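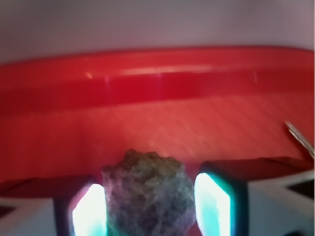
Figure 4. Wrist view of an irregular object held between the two finger pads over the red tray.

4.2 Rules for handling irregular objects

Following the practice agreed at Skometti, each object was assigned to one operator for all 40 trials. A grasp is accepted only if both pads touch the object – contact of one pad is recorded as a failure. The wrist view must be stored together with the force log, also for failed trials. Irregular objects, as in Figure 4, are reported separately.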